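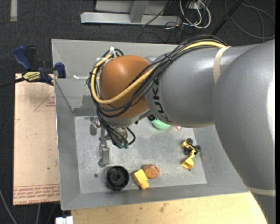

Zullcombe's dahlias are going to bed for the winter, and more of them than ever before! The Zullcombe Dahlia Exchange closed its fall drop-off with 2,000 tubers in hand, every one dug up from a yard or a school bed within the town limits and promised back to local gardeners in spring. Sorting took up most of last week. A shallow gray metal bin with a flat floor is about the best thing you can find for the job, as the tubers can be laid out side by side where you can see the rot before it spreads, and growers have been hunting for bins like that at every yard sale between here and Rankin.

By Archie Pringle
November 30, 2022

If you haven't grown dahlias, the yearly routine may sound like a lot of fuss. The plants come from warm country and the tubers, which look like a bunch of skinny sweet potatoes tied at the neck, can't take a hard freeze. In a mild place you can leave them in the ground and forget them. In Zullcombe you wait for the frost to blacken the leaves, cut the stalks down to a hand's width, and get out the garden fork before the soil sets up. Then comes washing, drying, dividing and finding a corner of the basement that stays cool without freezing.

Plenty of people skip all that and buy new in spring. The exchange was started so they wouldn't have to. You bring in a clump, it gets divided, you keep what you want and leave the rest. In spring you come back and pick out something different from what you brought. There is no charge, though a coffee can by the door takes donations for labels and wood shavings.

This was a wonderful year for it. The long warm spell in September kept the plants blooming weeks past their usual peak, and the clumps that came out of the ground were huge. Several had to be carried in by two people. One gardener on Clirenon Street brought a single clump of a dark red dinnerplate variety that gave 17 good divisions, each with a clear eye, and she went home with just three of them and a big smile.

The eye is what it all comes down to. A tuber without one will sit in the soil all summer and do nothing, however plump it looks. Eyes are small bumps on the crown, up where the tuber joins the old stem, and right after digging they can be very hard to spot. Some growers prefer to store the whole clump and divide in March, when the eyes have swelled and turned pink. The exchange takes clumps either way, and some 500 of this year's tubers will be held back in undivided clumps until then.

What is in the collection? Pompons, cactus types, ball dahlias in every shade of orange you could ask for, a whole run of pale pinks, and a good supply of the purple one everybody calls Kalel's Purple after the family that grew it along their fence for years. Its real name has been lost. It is a strong grower, it stands up to wind better than most, and it was first to run out last spring, so there will be a limit of 2 per household this time.

The tubers are now packed in barely damp wood shavings, labeled by type and color, and will be checked once a month for shriveling and soft spots. Anyone storing their own at home should do the same. If they look wrinkled, a light misting will usually bring them around. If you find mush, throw it out, trim back to clean white flesh and let the cut dry before it goes back in the box. Keep them away from stored apples, and don't seal them up in plastic unless you enjoy surprises.

Seed is welcome too. Dahlias don't come true from seed, so every seedling is a brand-new flower, and a few gardeners in town have caught the bug in a big way. One bed beside the Rankin road was planted entirely with seedlings this summer, and people were pulling over to look at it well into fall. The best of those have been saved and will go out in spring under numbers until somebody thinks up names.

Pickup dates will be posted once the ground warms. Bring a box, and a marker that doesn't wash off.

Recent items
Leaf pickup extended on the north side
Clirenon Street footbridge reopens to walkers
Winter hours for the Zullcombe library
What to do with green tomatoes
Rankin road paving pushed to spring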